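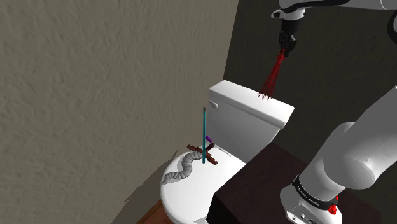

Ullcombe Household Water Diary is a table of daily water use kept by households in and near Ullcombe. Each row is one household on one day, with the meter reading, the number of people at home and a tally of flushes, baths, showers and washing machine loads. Flushes were the hardest thing to tally. A toilet with a tank and a small flush handle on the front left, like the white one here, goes in the column flush_lever; push buttons go in flush_button. Households with both kinds fill in both.

Files

diary.csv: 3,641 rows, one per household per day
homes.csv: 103 rows, one per household
notes.txt: remarks copied from the paper sheets, spelling left alone

Known problems

483 rows have no meter reading. They are left blank and should not be read as zero. Meter readings are in cubic metres, except for the Villca estate, where the sheets were filled in as litres and converted later. Some homes missed up to 14 days in April and wrote the next reading on the Saturday after. The column gap marks these.

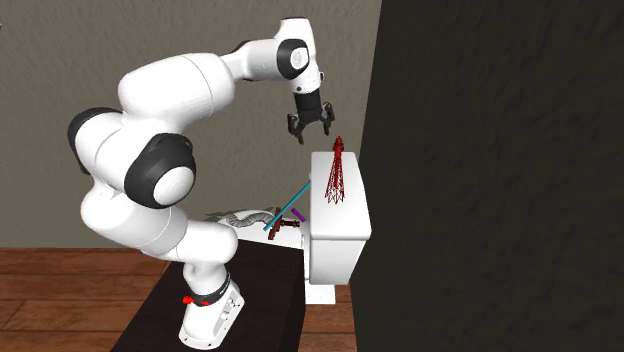

Toilet tank, counted under "toilet" in homes.csv.

Leaks are not recorded separately. If a remark mentions one, the word "leak" is in notes.txt next to the household number.

Changes

v2: fixed swapped bath and shower columns for Gridel Road
v1: first release

Contact

Kelechi Nwankwo looks after the files. Please send corrections with the household number and the row date.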